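Thirty-Six Shirts: A Closet in Pictures

Words by Prys Vaughan
Posted in January under Clothes, Clutter, Home

Every January I promise to own fewer T-shirts, and every December somebody hands me a T-shirt. This year I pulled the whole lot out of the closet, the dresser, the second dresser and the gym bag I don't take to the gym, and made a pile on the bed. It came to 36. I have one torso.

Sioned Beddoe came over on Monday to be ruthless on my behalf. She has moved apartments so many times that she can look at a garment and know in a second whether it deserves a box. Her system is keep, give, rag. My system is keep, keep in a different place, and keep but feel bad. We compromised by going with hers.

What follows is a selection. I left out the plain ones, the undershirts and anything with a stain that would start a conversation. Verdicts are at the end of each entry.

1. Clondach Half Marathon, Finisher

I didn't finish. They were giving out the shirts at the halfway table that year because the boxes had been delivered to the wrong end of the course, and I was there, and I was tired. It's a very comfortable shirt. I wear it to bed, where I finish every time.
Keep.

2. Clondach Half Marathon, Finisher (the following year)

Same fit, worse color. I did finish this one, in a time that I've agreed with myself not to write down. Strangely I never wear it.
Give.

3. Patwary Plumbing & Heating

Free with a water heater. The heater lasted 17 years and the shirt looks set to beat it. On the back is a slogan about pressure that I'd rather not walk into a meeting behind.
Keep, for painting.

4. The Jemness Crew Neck

Jemness was a bar with a quiz night, and then it was a bar without a quiz night, and now it's a place that sells one kind of sandwich. Our team came in second so often that Engelbert Kaufmann had shirts made up. Mine says "Runners-Up" in letters that have been peeling since the first wash, so depending on the light it says "Run Up" or just "Up."
Keep. Sioned voted rag and was overruled.

5. Striped, Long Sleeve, Allegedly French

Bought on vacation in a mood. On the hanger it suggests a person who rows out to a boat before breakfast. On me it suggests a person who has been asked to mime something.
Give.

6. Madurow Staff

I have never worked for Madurow. I don't know anyone who has. It was in the dryer at my last building, it was there again the next week, and the week after that it was warm and it was my size. If you worked at Madurow and you're missing a medium, get in touch and I'll deny everything.
Keep, pending a claim.

7. The Black One

I thought I had one black T-shirt that I wore constantly. I have five, which I've been wearing in rotation without knowing it, like a man with a very dull set of quintuplets. Lined up together they're five different blacks, and the oldest is closer to the color of a chalkboard somebody has given up on cleaning.
Keep two, rag three.

8. Shrunken Wool Blend

The label says 30 degrees, gentle, dry flat, and it says so in four languages plus little drawings. I have no excuse in any of them. Mei-kuen Ng has a niece who is eight, and it fits her nicely.
Gave.

9. Company Picnic, Wrong Date

Printed for a Saturday picnic that moved to the Sunday and then got rained off. There must be a whole office's worth of these out there, all advertising an event that didn't happen on a day it was never going to. I find it restful. Sioned asked when I'd last had it on, and I said "recently," and she waited, and I put it in the bag.
Give.

10. Tie-Dye, Homemade

Uchenna Iyamu ran the workshop and told everyone to rinse until the water was clear. I rinsed until I was bored. This explains the pillowcases, a bath towel and a faint purple tide mark on the inside of the washing machine door. Uchenna's own shirt came out looking like a sunrise. Mine looks like a bruise on its fourth day.
Rag, with ceremony.

11. The V-Neck

It's a deeper V than I remembered. It may be a U by now. I tried it on for the gallery and Sioned asked me to take it off for the gallery.
Give.

12. The Big Gray Face

White shirt, enormous gray line drawing, no subtlety whatever. I say face because there's something like a head in profile in there, done in sketchy curving strokes with drips and shaded patches, but the design has always been a matter of opinion and it gets no clearer when the fabric is all in folds. Held up by two corners it droops into a sort of sulk. Held any other way, much the same. White shirts with big prints are the hardest of the lot to fold well, as you want the picture flat on top and the picture wants to be everywhere.
Keep. I can't defend it and don't intend to.

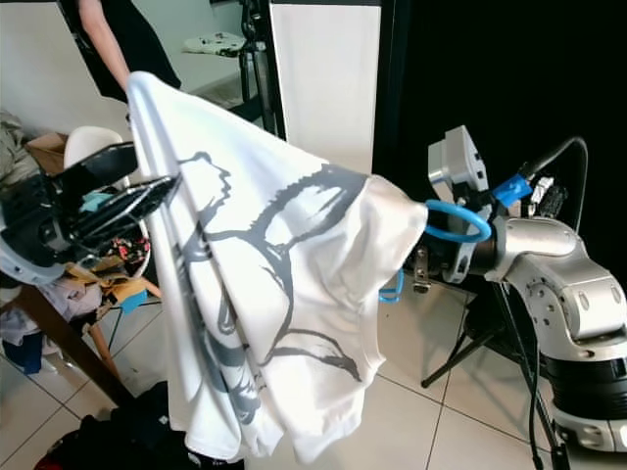

13. Polo, Technically

Engelbert says a polo isn't a T-shirt and shouldn't be in the count. It was in the pile, it came out of the T-shirt drawer, and it has the same trouble holding its shape that the others do. The collar curls up on one side only, so I look as if I'm being gently lifted by the ear.
Give.

14. The Good White One

Everyone has one of these, folded in tissue, waiting for an event of sufficient quality. I've had mine for years and no event has made the grade. Sioned made me put it on right there and eat a slice of toast in it. Nothing happened. I've worn it twice since and it already has a small mark near the hem, so that's one less thing to worry about.
Keep.

15. Concert, Upper Balcony

Row 25, behind a pillar. The tour dates run all the way down the back, and ours is the one that has flaked off. I paid more for this than for the ticket, and I can still see more of the band on the shirt than I did on the night.
Keep.

The Folding

People always ask about the folding, or they would if I let them get a word in. I lay the shirt face down, bring each side in to the middle with the sleeve turned back, fold up from the hem in thirds, and stand it on edge in the drawer like a file. It takes a minute per shirt if you concentrate and four if you keep stopping to read them.

Mei-kuen rolls hers. Her drawer looks like a tray of pastries and I'm jealous of it, but when I tried rolling, the stiff prints sprang open again overnight and I woke up to what looked like a small escape attempt. The thick printed ones do better with one fold fewer. Leave some slack across the design or you'll get a crease right through it.

What Went Where

The give pile filled two grocery bags and went to the thrift store on the corner, where I bought a shirt on the way out. It's green. Sioned doesn't know yet, and she doesn't usually read to the bottom of these.

The rags are under the sink. The second dresser is empty apart from one drawer of cables, and that will be the next gallery if I can face it.

Comments (2)

Uchenna I.
I said clear water. I said it three times.

Engelbert K.
A polo is not a T-shirt. Also we came in first once, in the spring, and you've left it out again.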